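5. Installing the rain barrel filter and the overflow pipe

This section explains how to connect the Celtudeo 226 barrel to the downpipe of your roof. Please read all steps one time before you begin. The work needs one person and a dry morning. The numbers of the parts are printed on the bag in which they came.

Before you start

Check that the roof gutter is clean. Leaves and moss which stay in the gutter will come down with the first strong rain and block the leaf filter (part 2279). If your house has old lead parts on the roof, do not use the barrel water for vegetables.

Caution: A full barrel is very heavy. Never put it on a loose stone, a wooden box or soft ground.

Steps

1. Put the base on flat, firm ground beside the downpipe. Control with a spirit level in both directions.

2. Place the barrel on the base. The tap must look to the side where you will stand with the watering can.

3. Make a mark on the downpipe 52 mm below the upper edge of the barrel. Saw the pipe at this mark. Remove the sharp pieces with a file.

4. Push the diverter (part 2501) over the lower end of the pipe until you feel it stop. Then bring the upper end of the pipe into the diverter.

5. Connect the short hose between the diverter and the barrel. The hose must go slightly down towards the barrel.

6. Lay the leaf filter in the diverter with the fine mesh on the upper side. Close the cover.

Note: Customers in Villanueva and other places with hard winters should buy the Wurkotus winter cap separately. It is not in the box.
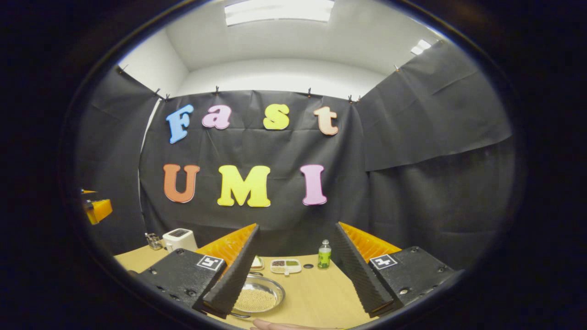
Where should the overflow water go when the barrel is full?

Lead it to a flower bed, a lawn or a gravel pit, at least two metres from the wall of the house. Do not lead it to the pavement or the street, where it takes soil and leaves with it into the drain.

7. Screw the overflow pipe into the hole at the back of the barrel. Tighten it by hand only. A tool can break the thread.

8. Open the tap and pour one can of water into the barrel. Look if water comes from the tap, then close it and look for drops around the seal. If there are drops, take off the tap, turn the rubber ring and mount it again.

Cleaning

Empty the leaf filter every two weeks in autumn and once a month in the other seasons. Wash it with clear water and a soft brush. Please do not use soap, the rest of it will go to your plants.

Caution: Keep the lid locked at all times. Children and small animals can fall into an open barrel.

In November, before the first frost, turn the diverter to the position "Winter", empty the barrel and leave the tap open. Spare filters and seals can be ordered from Mirnance with the part number.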